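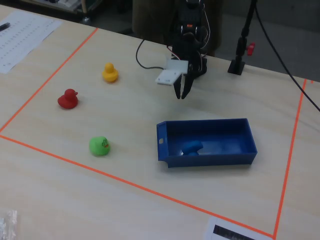
Storing and Handling Craft Adhesives, Tapes and Paints at Home

By Yaryna Demchenko
April
Reading time: 5 min
Print | E-mail

Most spoiled craft supplies are lost in storage. A bottle of white glue with a sound cap will last for years in a hall closet and may be useless after one winter in an unheated garage. The notes below cover the materials most households keep: water-based glues, contact cement, tape, acrylic paint and brushes.

White and wood glue (PVA)

Keep between 50 and 80 degrees Fahrenheit. PVA is a suspension of polymer in water, and freezing can break the suspension permanently. A bottle that has frozen should be thawed at room temperature, stirred, and tested on scrap. If it remains stringy or grainy, discard it.

Wipe the nozzle before closing. A plug of dried glue can usually be pulled out with a small wood screw: turn it in two threads and draw it straight back. Do not cut the nozzle wider to get past a clog. The opening sets the bead width, and a wide bead wastes glue and soaks thin paper.

For paper and card, thin PVA with water, one part water to four parts glue by volume. Mix only what will be used that day. Thinned glue grows mold faster than full-strength glue, and the smell does not leave the finished work.

Contact cement and solvent glues

Store upright, tightly closed, away from pilot lights and heaters. Clean the rim of the can before replacing the lid. Cement left in the groove hardens and holds the lid open by a small gap, enough to let the solvent out over a few months.

Open a window and use a fan set to blow outward. Solvent glues are not suitable for work with young children.

Tape

Masking and paper tapes age from the edge of the roll inward. Set rolls flat on their sides in a closed bag, out of sunlight. A roll standing on its edge in a drawer picks up dust and small nicks, and each nick becomes a tear when the tape is pulled.

If an old roll splits as it unwinds, cut through the outer layers with a knife and peel them off. The inner layers are often usable. Warming the roll on a sunny windowsill for an hour softens the adhesive enough to release it, but use the roll the same day.

Remove tape from painted or varnished surfaces slowly, pulled back on itself at a low angle. Residue comes off with a cloth and a little mineral spirits. Test a hidden spot first. On bare wood, use a clean eraser in place of solvent.

Acrylic paint

Store tubes cap down. Jars should be closed on a clean thread; a thin smear of petroleum jelly keeps the lid from bonding. Write the month of opening on the base of the jar with a permanent marker. Labels on the side get painted over.

Thickened paint can be brought back with a few drops of water or acrylic medium, stirred in slowly. Paint that has formed rubbery lumps is cured and cannot be recovered. Strain the rest through a piece of old nylon stocking if the color is worth saving.

Leftover mixed color keeps for a week or so on a damp sponge under baking parchment, inside a lidded food container.

Brushes

Rinse in cool water. Hot water loosens the glue in the ferrule and the hairs begin to shed. Work a little bar soap into the bristles near the metal, rinse until the water runs clear, reshape the tip with the fingers and dry the brush flat. Stand it upright only after it is dry.

A brush with dried acrylic can be soaked in rubbing alcohol for 20 minutes, then combed with an old toothbrush. Keep the alcohol below the level of the handle paint. Recovered brushes are best kept for glue and gesso.

Labeling and rotation

Put new bottles at the back of the shelf and use from the front. Twice a year, open each container, check the smell and consistency, and throw out anything doubtful. Latex and acrylic leftovers can be dried out in a tray of cat litter before disposal where local rules allow it. Solvent products go to a hazardous waste collection.

Technical review: Silvia Vondráček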